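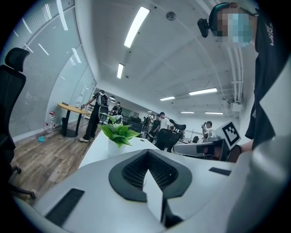
Staff Break and Meal Period Policy: Comments on the Proposed Revision

Employee Discussion Board > Workplace Policies > Open for Comment
Thread status: Open

C. Espinoza (Moderator)
Posted June 2021

Colleagues,

The Office of Personnel Practices at Trujillo has released a draft revision of the meal and rest period policy. The draft applies to all hourly staff at the Andis and Dellari buildings. Salaried staff are covered by a separate section that has not been changed.

The main changes are as follows.

Section 3. The unpaid meal period would move from a fixed time to a window. Staff could begin the meal period at any point within the window, provided that coverage of the work area has been arranged beforehand.

Section 4. The two paid rest periods could be joined to the meal period once per week with the written approval of a supervisor.

Section 7. Work areas would no longer be used for eating. Covered drinks would still be permitted.

Comments posted here will be forwarded with the name of the writer attached. Please refer to section numbers where possible.

Cirilo Espinoza
Moderator, Workplace Policies

A_Ventura
Re: Comments on the Proposed Revision

I wish to record my support for Section 3. The fixed meal period was written when both buildings kept the same hours. At present the Dellari building opens later, and its staff are required to stop for a meal soon after they have arrived. Several employees in my section do not eat at that hour and then work through the remainder of the day with only a rest period.

I do have a question regarding the phrase "coverage has been arranged beforehand." The draft does not state who makes the arrangement. If the responsibility falls on the employee, the policy should say so. If it falls on the supervisor, the policy should say that instead.

Apolinar Ventura
Dellari, Receiving

G.Villalobos
Re: Comments on the Proposed Revision

I respectfully disagree with Mr. Ventura on Section 3.

The fixed period has one advantage that the draft does not consider. Everyone stops at once, and calls and requests stop with them. Under a window, an employee who is at lunch may be approached by another employee who is not. This was the situation at Andis before the present policy was adopted, and complaints were frequent. I served as section lead during that time and handled a number of them.

I would ask that the fixed period be kept at Andis and that the window be adopted at Dellari only. The two buildings have different hours and there is no strong reason for them to have identical meal rules.

With regard to Section 7, I have no objection.

Gumaro Villalobos
Andis, Records

A_Ventura
Re: Comments on the Proposed Revision

Mr. Villalobos raises a fair concern. However, interruptions during an unpaid meal period are already prohibited under Section 2, which the draft leaves in place. If that section was not being followed in the past, the remedy is to follow it. I do not believe that staff should lose the flexibility of the window on this account.

I would also note that some employees work in both buildings during the same week. Under separate rules they would need to keep track of two schedules.

H_Melendez
Re: Comments on the Proposed Revision

My comment concerns Section 4.

Joining the rest periods to the meal period would give an employee a longer break on one day of the week. This would be useful for medical appointments, school meetings, and bank business. I have requested such an arrangement in the past and was told that the policy did not allow it.

My reservation is that rest periods exist so that a person can rest. An employee who joins them to the meal period will have no rest period in either half of that day. For staff who stand for most of the shift, this is a serious matter. I suggest that an employee be permitted to join one rest period to the meal period and be required to keep the other.

I also request that the written approval be given within 2 working days of the request. The draft gives no time limit, and a request for an appointment that is answered after the appointment is of no use to the employee.

Hermenegildo Meléndez
Andis, Mail Services

Rutilio.Lozano
Re: Comments on the Proposed Revision

I cannot support Section 7 in its present form.

The break room at Andis has 9 seats. Under the fixed meal period it is full before half of the staff have entered it, and the remaining employees eat at their desks. If desks are no longer available for this purpose, these employees will have no indoor place to eat. The courtyard is pleasant for part of the year. It is not suitable when it rains.

I understand the reasons behind the section. Crumbs and spills have been a problem, and pest control has been called to the second floor more than once. I do not dispute any of this. I ask only that a place to sit be provided before the existing one is taken away.

Those who favor the fixed period at Andis should consider what it would mean in combination with Section 7.

Rutilio Lozano
Andis, Accounts

G.Villalobos
Re: Comments on the Proposed Revision

I had not considered the two sections together, and I thank Mr. Lozano for the observation. I withdraw my statement that I have no objection to Section 7.

I maintain my position on Section 3. A possible solution is two fixed meal periods at Andis, assigned by floor. This would reduce the number of persons in the break room at any one time and would preserve a clear stopping point for each section.

Rutilio.Lozano
Re: Comments on the Proposed Revision

Two fixed periods would be an improvement on one. It would not be sufficient. The first floor alone has more employees than the break room can seat.

Room 1420 was used for training until last October and has been available for reservation since then. It has tables and a sink. I propose that it be opened as a second break room during meal hours. A refrigerator would be needed, as the one in the present break room is full by midmorning, and items are regularly moved or discarded to make space.

H_Melendez
Re: Comments on the Proposed Revision

I support the proposal for Room 1420. It is on the same corridor as Mail Services, and staff in my section would use it.

On the subject of the refrigerator, I would ask that any new rules include a schedule for cleaning. The present sign asks that items be labeled with a name and date. It does not state when unlabeled items will be removed, and there have been disagreements over this.

C. Espinoza (Moderator)
Re: Comments on the Proposed Revision

I can respond to several of the points raised.

Coverage under Section 3. The intent of the drafters was that the supervisor arrange coverage after being told by the employee when the meal period will begin. I agree that the text does not say this. I have asked that it be corrected.

Rest periods under Section 4. Mr. Meléndez's suggestion has been forwarded, along with the request for a time limit on approval.

Room 1420. The reservation calendar is kept by Facilities. I have requested the calendar for the meal hours and will post it in this thread when it is received. The purchase of a refrigerator would require a separate request from a department head.

Refrigerator cleaning is outside the scope of this policy. A new thread may be opened under Building Services.

A_Ventura
Re: Comments on the Proposed Revision

The clarification on coverage is satisfactory, and I thank the moderator. I would ask that the corrected wording be posted here before the comment period closes, so that it may be reviewed by those who have taken part.

I remain opposed to separate rules for the two buildings.

G.Villalobos
Re: Comments on the Proposed Revision

My objection to the window at Andis stands. Please forward it with the others.

C. Espinoza (Moderator)
Re: Comments on the Proposed Revision

Both positions have been noted and will be forwarded as written. The corrected text of Section 3 will be posted in this thread.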